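Home | Issues | Methods Notes | Authors | Search

4. Do flavour names predict what people taste?

Last updated Monday, May 16, 2022

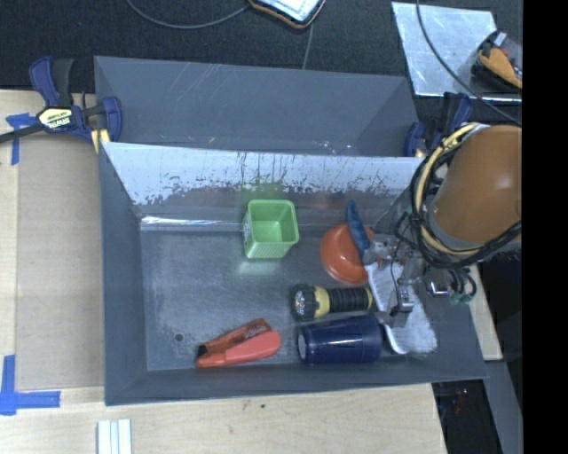

Figure 3. Grey bins on the work surface, with a light green plastic basket in the front bin.

Flavour names do a lot of work in the e-liquid trade. A bottle sold as custard is bought as custard, reviewed as custard and, we suspect, tasted as custard mainly on the strength of the label. Earlier work by Sjögren claimed that regular users could match unlabelled liquids to their names well above chance. We had doubts about that result. The names were offered as a short list, and a person who can tell fruit from tobacco will get through most of a short list without tasting anything in detail.

We recruited 286 adult users through two shops, Lukine and Primley, and gave each of them 8 unlabelled liquids with the same nicotine strength and the same base. No list was supplied. People wrote down whatever name came to mind, and two coders who had not seen the recipes sorted the answers into broad families (fruit, bakery, mint, tobacco, drink) and then into exact matches.

Broad families held up fairly well. Mint was rarely missed, and tobacco was confused mostly with nut flavours. Exact matches were another matter. The coffee and doughnut blends were called caramel, toast, cereal and, in several cases, popcorn. Agreement between the coders was good for families and poor for exact names, so even the modest score we report for the latter should be read with care.

It might be argued that our tasters were simply tired. We doubt this explains much – the order was shuffled, and the first liquid tasted fared no better than the last. A stronger objection is that shop customers are used to sweet blends and may have stopped paying attention to them. We can't rule that out. The Skarcombe survey, with its 2,000 replies, is often cited against us here, but it asked people how confident they were in their palate, and confidence is cheap. It did not ask them to taste anything.

We also looked at the written reviews left by the same customers before October. Words such as "authentic" and "spot on" turned up just as often for the liquids that were later misnamed. Star ratings were no more help.

Contact: Debora Marras, corresponding author | Copyright 2022 the authors | Back to top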